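Ticket 3000: left gripper drops out during visitor demo
Opened: 26/01/2022
Site: Beltlow open day, demo table
Priority: High (lowered to Medium once the visitors found the biscuits)
Status: Open, waiting on part

Problem as reported

Boot-tidying demo on the Omell hand-held pair. The left gripper stops reporting its finger position partway through a run. The software carries on recording and shows a green tick, so the operator finds out at the end, in front of a school party. Error code 54, which the manual lists as "other".

What we tried

1. Restarted the Pistel logging software. Fault came back on the next run.
2. Restarted the laptop. Same, but slower.
3. Swapped the two grippers' ports. The fault stayed with the left gripper, so the port is off the hook.
4. Did a run by hand with the cable kept slack and the boots taken one at a time, watching the position readout throughout.
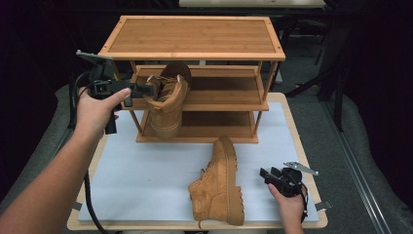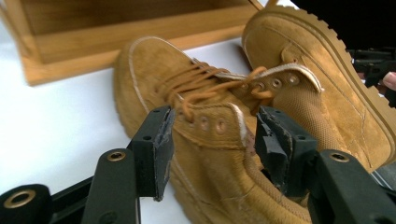
5. Readout held for 21 runs with the cable slack. Pulled the cable sideways at the connector and got code 54 at once. Let go, and it recovered. Did this more often than was strictly needed.
6. Checked the finger pads while we were there. Edges are chipped. Unrelated, but somebody will ask, so please raise a separate ticket.

Cause

Worn connector on the left gripper. It dislikes being tugged, and reaching across for a shelf tugs it.

Workaround for the afternoon session

Keep the cable slack. Visitors may have a go, but stand them on the left side of the table. Anyone who asks why a robot company can't keep its shoes tidy is to be referred to Iordache's sales desk.

Still to do

Replacement lead ordered from Iordache, quoted for May. Software should not show a green tick with one gripper missing; passed to Pistel, who have marked it as a feature request.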